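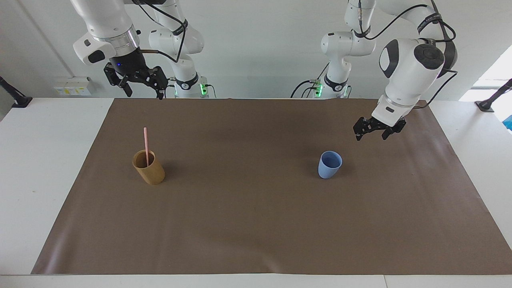
Coordinating Two Arms with a Shared Task Scheduler: Project Report

Haziq Ong and Amirul Simanjuntak
Final version, submitted Jul 16, 2023

1. Background

The lab's bimanual cell was previously driven by a single script that moved one arm, waited for it to stop, and then moved the other. The script was reliable but slow, and it could not express tasks in which both arms act on related objects. Our project replaced it with a small scheduler, called Eze, that plans for both arms and decides at run time which motions may overlap.

The target task is moving a straw from one cup to another. It has four subtasks: grasp and hold the receiving cup, grasp the straw, transfer it, and release. The first two are independent until the straw approaches the receiving cup, and the old script could not take advantage of that.

2. Software structure

Eze has three processes. The perception node publishes object poses at 10 Hz. The planner node takes a subtask and the latest poses and returns a joint trajectory for one arm. The executive holds the task graph, requests plans, and sends trajectories to the two controllers, which run at 500 Hz on their own machine.

The executive uses a lock table instead of a joint twelve-axis plan. The volume above the table is divided into cells 200 mm on a side. A trajectory must hold the lock on every cell it sweeps before it starts, and it gives each one up as the arm leaves. If a lock is unavailable, the subtask waits and is replanned when the lock is free. We considered planning for both arms together — Godville, the earlier student planner, did this — but planning times were too variable for our purposes.

Arm names follow the robot's own convention, so the right arm is the one on the left when viewed from the front of the table. This caused one sign error in February that took two days to find. All configuration keys now use "arm_r" and "arm_l", and the viewer draws the same labels.

3. Perception

Each cup is modeled as a tapered cylinder with a pose and a state field. In the first version the state was either "present" or "missing". The straw has no model of its own. It is fitted as a line segment attached to the cup it was last seen in. 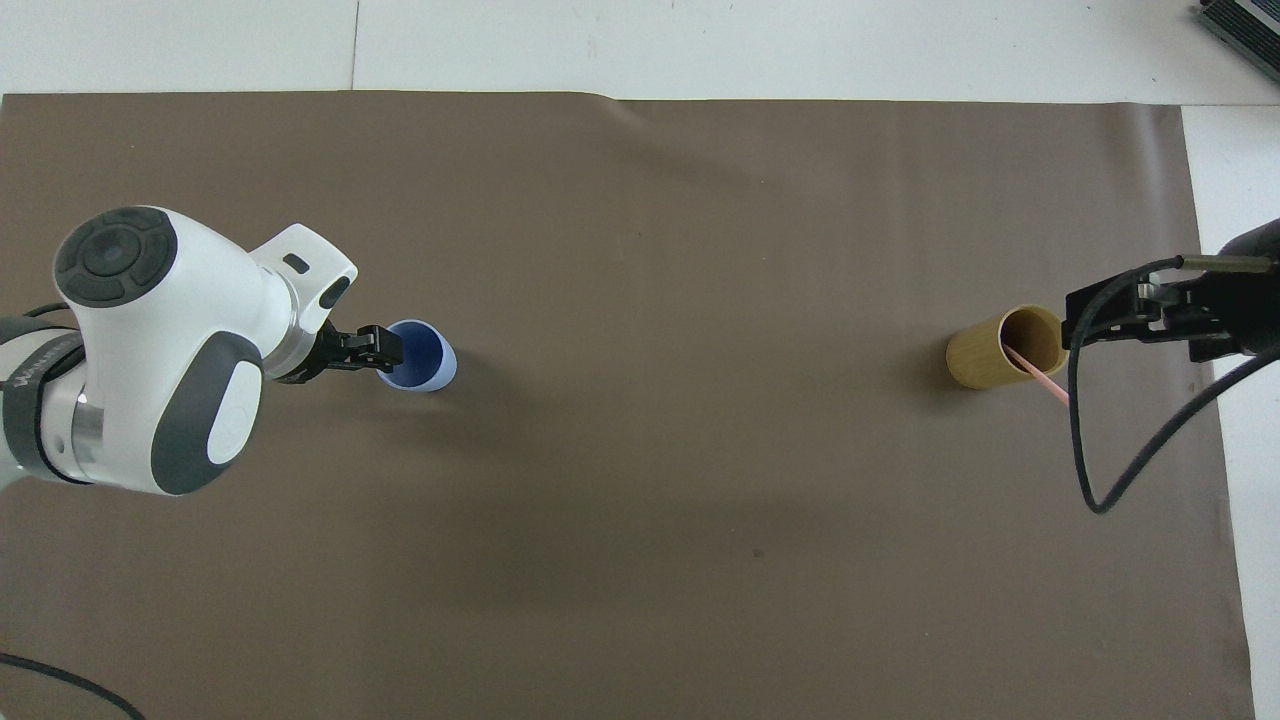
The state field turned out to be the weakest part of the design. A cup detection was accepted only if the fitted axis was within a fixed angle of vertical, and anything else was reported as missing. With the tan cup on its side, its mouth toward one gripper and the pink straw sticking out, the detector has a good set of points and throws them away. The executive then sees a blue cup with a gripper closed on its rim, no second cup, and a straw attached to nothing. Its only legal action is to wait.

We changed the field to take one of three values: upright, tipped, or missing. A tipped cup keeps its fitted axis, and the sign of the axis is set by the position of the mouth. The straw segment is kept if one end lies inside the mouth. The task graph gained a branch that either grasps the straw directly, if enough of it is exposed, or calls an operator.

4. Grasp selection

Rim grasps are generated at equal intervals around the mouth of the cup, then ranked by distance from the nearest joint limit. Candidates whose approach crosses a locked cell are moved to the end of the list but are not removed. Removing them made the planner fail early in cases where a short wait would have been enough.

Straw grasps are harder. The segment fit is accurate across the straw but poor along its length, and the end point can wander by up to 10 mm between updates. We grasp at a fixed distance from the rim, where the estimate is steadier.

5. Remaining problems

The lock table treats cables as part of no link, so cable sweep is not checked. The planner has no stand-up motion for a tipped cup, and the operator branch is still a blocking prompt in the terminal. Replay logs are written in the Cekthorpe format, which drops the lock events, so a deadlock cannot be reconstructed from a log alone. Amirul has a patch for this on the Nillmont branch. It has been run against recorded poses only and is not merged.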